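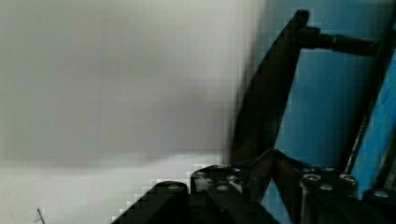

The gripper up close, with blue panels behind it.

About us

Hi! We're Sultetti, a small robotics research shop, and I'm the one who ended up writing this page (I lost the coin toss). We work on one fairly narrow thing: getting a robot to pick up parts it hasn't met before, using only the little camera on its wrist.

Our method is called Leno. Most setups we'd worked with had a big overhead camera that saw everything right up until the arm got in the way, which it always did. So we took that camera out. Leno makes short moves, looks again, and corrects itself as it goes. It also learns what its own gripper looks like from the wrist, so it doesn't mistake a screw head for something it should be grabbing. That one cost us a whole winter, and I still get a bit twitchy talking about it!

How well does it do? In our December run we gave it 600 picks with 50 different parts, all new to it. It beat our old overhead setup on small parts and came out even on the bigger ones. Shiny flat stuff is still a pain. Washers, mostly. If you have a trick for washers, please write to us, I mean it.

We started out as 2 people sharing a bench at Esquivel, a machine shop that let us use the back corner in exchange for fixing their label printer every so often. Now we're a bit bigger and we have our own door. Troltel is our first partner company, and they send us boxes of odd parts from their packing line, usually with no note inside, so opening them is half the fun.

We're pretty open about how we work. The write-up of the method is free for anyone who asks, and so are the logs from the failed picks, which I think are the more useful half. We take on 3 interns a year, and you don't need a robotics degree (I came from bike repair, and it shows in how I tighten bolts).

Want to visit or send us something weird to pick up? Use the form on the contact page. We read everything, though we're slow in test weeks.

Page last updated 13 January 2018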